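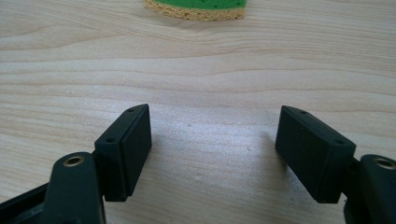 We're a layup and retraining farm, so what we mostly do is give racehorses a rest and then help them work out what comes next. I'm Elin Bellis, and Hevdale has been mine since I talked my way into buying it off a man who grew sod (great news for the paddocks, less great for the plumbing!). I do most of the feed charts and the phone calls at the table in the tack room, a pale wooden one with long wavy grain, and there's generally a green-and-tan sponge sitting on it, ready for the next bit that needs scrubbing. If you come to see a horse, that's where you'll get your coffee.

## How we got going

I galloped horses in the mornings for years and kept seeing the same thing. A nice horse would come up a little sore, need 60 or 90 days off, and have nowhere sensible to spend them. The first one I took in was Sernach, a big plain bay gelding with a bowed tendon and terrible manners. His owner, Rebecca Pellegrini, asked if I had a stall for the winter. I did, sort of. He stayed through spring, went back to the track, won twice more, and then came home to me to learn how to be a riding horse. He's still here and he still bites.

Rebecca told her friends, they told theirs, and pretty soon I needed more fence. 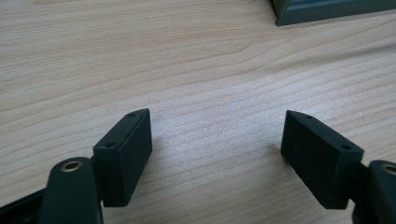

These days we have 4 barns, and the biggest one is set aside for horses on stall rest so they get their quiet. The rest live out as much as their legs allow. I'm a big believer in turnout, and if you want your horse inside all day with no medical reason for it, we're probably going to argue (nicely).

## Who you'll meet

**Arwel Trevor** runs the barns. He's up before any of us and can tell you what every horse left in its feed tub.

**Mohandas Ramasamy** handles rehab. Hand walking, cold hosing, bandages, the water treadmill, and all the back and forth with your vet. Send him your ultrasounds, he loves them.

**Eifion Beddoe** starts the retired ones under saddle again. He takes his time, so please don't ask him for a show date the first week!
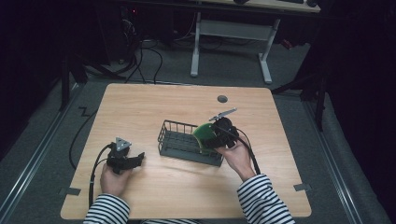
*At the table, both hands busy.*

## What we take

Layups, post-surgery cases, and retired Thoroughbreds who need a second job. We don't board broodmares or stallions, and we don't do sales prep. If you're looking for a home for a horse off the track, we can usually fit one or two in, and September tends to be our busiest stretch, so call early.

Over 300 horses have come through since Sernach. One of my favorites was Urgate, a little chestnut mare who came in off a condylar fracture and now does trail rides with a twelve-year-old. I get a Christmas card from that family every year and it goes straight up on the fridge.

## Come see us

Wednesday afternoons are best for visitors, any time after the horses have had lunch. Call the barn first so Arwel knows to look out for you, park by the hay shed, and keep your dog in the truck. Bring carrots if you like, but check with us before you hand any out, as a few of them are on special diets and all of them will lie to you about it.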